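The inventory ran to 628 lines, and the gray bin was line 60. Memon had written "toys, mixed, one brush" and left the condition column blank. The bin itself was sheet metal, scratched across the floor, with a small round hole low on the right.

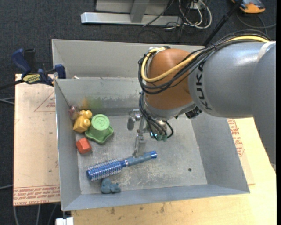
Jytte Stougaard

He measured the scraped patches on the back wall and entered them under wear. The toys lay to the left. His daughter had sorted hers the same way, before Flarnbridge. He recorded the reddish-pink one as translucent, purpose unknown, and went on to line 61.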